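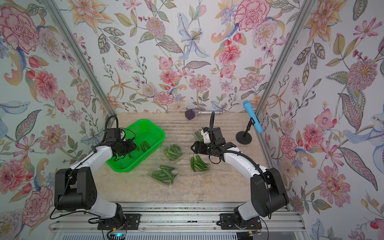
Loose produce and bagged small items store better apart. Sort them before anything goes into a basket or drawer.

## Chili peppers

- Use a rectangular basket with perforated mesh sides. Air has to reach the bottom layer.
- Keep the depth to 2 peppers. Deeper piles bruise and hide soft ones.
- Wash only before use. If they are already rinsed, spread them on a towel for 20 minutes first.
- Line a refrigerator drawer with one paper towel - change it when damp.

## Bagged items

Small rubbery toys pick up lint and grit in an open bin. A clear plastic bag keeps them clean and lets you see the contents without opening it. Press out excess air before sealing. Store away from heaters and direct sun - soft plastics can turn tacky.
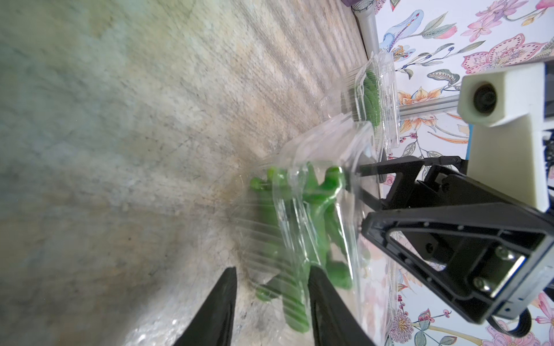 ## Wiping down the mat

Wipe a textured mat along the grain, then turn it 90 degrees and repeat. Dry flat.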